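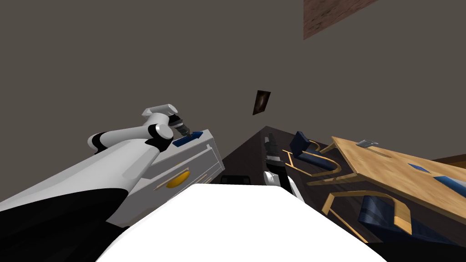

If you rented a car from us last June you'll remember the line at the counter, and I want to tell you what we've done about it before the summer gets going again. Most of that wait was me or Oluwaseun digging for keys. We had one cabinet for the whole fleet and every drawer looked the same, so I'd go through half of them with a family of five watching me. We've sorted it by color now! One class of car per color, so you look for the blue handle or the yellow knob, and you have the right drawer before the customer has found their license. Blue is compacts, yellow is wagons, and the vans get a hook on the wall (the van keys have those enormous tags and never fit in anything anyway).

Now for the wagons, which is what most of you write to me about. We have two new ones at the Treseneo office, both automatics, both with roof rails and the cargo cover that rolls away without pinching your fingers. I took one up the valley road over the weekend with my sister's kids, a stroller, a cooler and a tent that wouldn't go back in its bag, and we still had the rear window clear. If you're going back and forth between a wagon and a small SUV, go sit in both before you sign. The SUV is easier to climb into. The wagon swallows long stuff, skis especially, and it's a bit cheaper on gas.

A few people asked about one-way rentals to Hosoda. Yes, we do them again! You pick up here, you drop off at the Girko lot behind the Hosoda train station, and the fee is 20 dollars on top of the rental. The lot closes at 6 p.m. and the gate really does close, so if your train is a late one, call first and Junpei Sakai will give you the code for the key box. Please fill up before you get there. The last gas station is on the left after the bridge, and once you've passed it you're into one-way streets and you'll be driving in circles saying bad words, as I have.

Child seats next. We carry the infant kind, the toddler kind and plain boosters, and they're free with any rental of two days or more. Put it in the notes when you book, with the child's weight and not just the age, and we'll have the right one waiting. We'll show you how the clips work but you do have to install it yourself. Ask me to stand there while you do it. I don't mind at all, and I've got a good trick for the top strap in the wagons (fold the seat forward one notch, hook it, then push back).

About deposits, I know, I know. The hold on a wagon is still 300 dollars and it goes on a card in the main driver's name. We release it when the car comes back, but your bank takes its own sweet time, and some of the online ones are slower than the rest. If it hasn't shown up after a week, email me with your rental number and I'll send you the release slip so you've got something to wave at them.

Booking has moved over to Evix, by the way. Your old login won't work, so pick "returning driver" and type in the same email you used before, and your past rentals should be there. Oluwaseun Wike lost an entire afternoon to moving those records, so if yours came across with a typo in the name, be nice to him when you call. He fixed mine and I'm still listed as a company.

Last thing. Whoever left the green thermos in the silver wagon, I have it at the desk. It's a nice one! We're open at 7:30 every morning through the summer, and the coffee's on by eight.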